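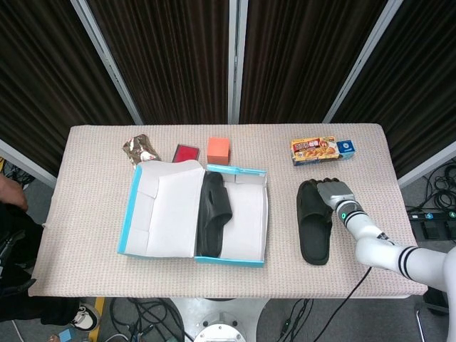
One slide in the box, one to go.

I spent 90 minutes on a Tuesday watching robots do chores, and I still fold my own towels. The job I keep thinking about is the dullest one: put a pair of slides in a shoe box. A six-year-old does it while talking about something else.

Look at what the machine gets for help. The table is covered in cloth, the box is already open with its lid laid flat, and the second sandal sits right beside it, sole down. The metal fingers only have to deal with a thick strap. My hallway has never offered anyone terms like that.

Wafula Were, who packs returns at Grestum, told me his shift handled 1,348 pairs last November. Some came back with one shoe in a grocery bag. He wasn't worried about his job, and he wasn't smug about it either. He wanted to know who clears the jam at 9 at night.

Sullberg and Derkach both say home models are close. They may be. I've heard "close" for 20 years, usually from people standing next to a very tidy table. Bring one to my house, don't clean up first, and leave it alone with the closet until dinner. Then I'll ask what it costs.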